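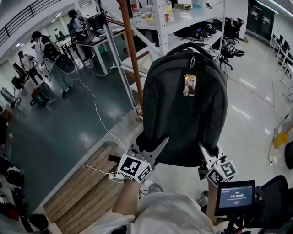

Dark gray backpack with a small picture patch on the upper front.

Lulville Walk for Safe Streets: Frequently Asked Questions

What is the walk for?
We walk to remember neighbors who were hurt or killed by violence in Lulville, and to ask the city to keep the evening youth program open after May. Families who lost someone walk in the first rows, if they want this.

Where do we meet, and how long is the route?
We meet at the parking lot of Muriithi Hall. The route is 2 miles and it finishes at Prondutier Park. The streets are flat, but one sidewalk near the park is still broken, so please be careful with strollers.

Do I need to register?
No. Last year 1000 people came and most of them did not register. Groups with more than one bus should write to Fares Harb before they come — parking is small.

Can I speak at the park?
We have place for three speakers from the families. Upendo Mrema keeps the list. If the list is full, you can give her a written message and she will read it from the stage.

Can I carry a photo of my relative?
Yes, please do. Many people carry a photo or wear it on a shirt. We ask that you do not show photos of a suspect or write names of persons who are not convicted.

Are political signs allowed?
Candidates are welcome to walk with us as neighbors. Campaign signs and flyers must stay at home.

Is there help if I feel bad during the walk?
Two counselors walk at the back of the group. Zulkifli Majimbun is one of them, and he wears a yellow vest. You can talk with them also after the program — they stay until the park closes.

What happens if it rains?
We walk in the rain. In case of thunder we stay inside Muriithi Hall and hold the program there.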